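Saturday, evening

I was awake before the alarm again and I drove to Trundach while the road was still dark. The yard opens at seven, and if you arrive after eight the good ash is already on somebody else's trailer. I have learned this slowly. In my first year here I always came at ten, very polite, and I went home with the boards that other people had turned over and put back.

Today I was lucky. They had a new pack of ash, two inches thick, kiln dried, and the man at the saw let me open it myself. I took 11 boards. Three of them have the brown heart that most buyers don't want, and he gave me a better price for those. I did not tell him that I like the brown heart. Perhaps I should feel bad about it, but he has sold me wet oak before, so I think we are even.

The price of ash has gone up since the spring. Everybody at the counter had a different explanation: the beetle, the fuel, the export buyers. I only know that the bill was 2316 and that I had planned to spend 2000. I stood with the paper in my hand and tried to decide which board to give back, and in the end I gave back none. The walnut can wait until next month. The small cherry order for Nartey can also wait, they never answer before two weeks anyway.

I stacked everything in the shed before lunch. I put the stickers sixteen inches apart, each one directly over the one below, as I was taught at home. My neighbor puts his anywhere and he says his boards stay flat. Maybe they do. I painted the ends again where the wax was broken. Then I checked the moisture in four places. Three readings were nine percent and one was twelve, near the middle of the longest board. I wrote the number on that board with chalk and I put it on top, where the air is better. I will not cut it before the end of the month.

After lunch I worked on the bench for the Skistunora order. It is the long one with the slatted back, and I have changed the angle of the back now for the third time. On paper it is right. When I sit on it, it pushes me forward, like a chair in a waiting room. I took away a small wedge from each rear leg, two degrees, and it became better. Tomorrow I sit on it again with my coffee, and if I can finish the cup without moving, the angle stays.

One of the mortises is too loose. I was tired and I did not clamp the fence enough, and I knew it while I was doing it. I glued a thin slip of ash to the tenon and left it in the clamps. It will be hidden, and it will be strong, but I will know that it is there. I want to write this down so that I remember to stop at five o'clock and not at six.

I cleaned the planer knives too. There was more pitch on them than I expected, from the pine job, and the old toothbrush is finished. I have to buy a new one, also sandpaper in 120, also glue. The bottle in the cupboard has become thick like honey and I don't trust it. 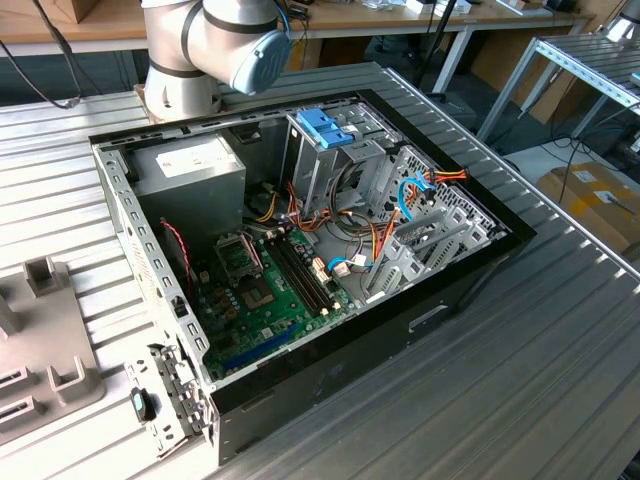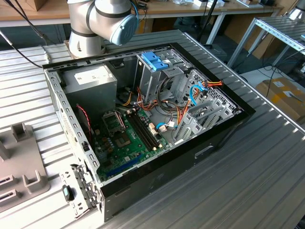 Mikel came in the mail at last, I mean the catalog, and I read it at dinner, although I should not read at dinner. They have dropped the brass screws I use for the drawer bottoms. There is a new one with a yellow coating which they call brass color. I have half a box of the real ones, enough for one chest of drawers, and after this I must look for another supplier or change how I build the bottoms. My teacher never used screws there. He let the bottom slide in a groove and fixed it at the back with one nail, so that it could move in summer. It may be time to do it his way.

My hands smell of ash even after the soap. It is not a strong smell, a little bit sour, and I like it more than oak. The rain has started and I can hear it on the shed roof. I went out once with the flashlight to look at the corner where it came in last winter, and the floor was dry. I moved the lowest boards a little away from the wall all the same.

Tomorrow: the coffee test, then the clamps off, then the slats. If there is time, sharpen the wide chisel.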